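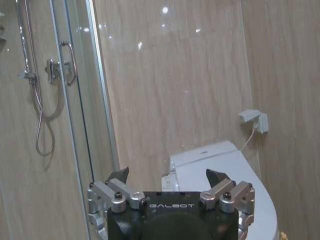
Tripod Load Test, Term Report

Two tripods, the Zullance and the Tomine, were compared under a 6 kg camera load. Each was panned through 16 positions at full leg height. Drift after release was read from a wall scale at 3000 mm.

The Zullance drifted up to 6 mm, mostly with the center column raised. The Tomine held its mark but needed more force to start a pan. Leg locks were retightened between runs. Drag settings were not varied.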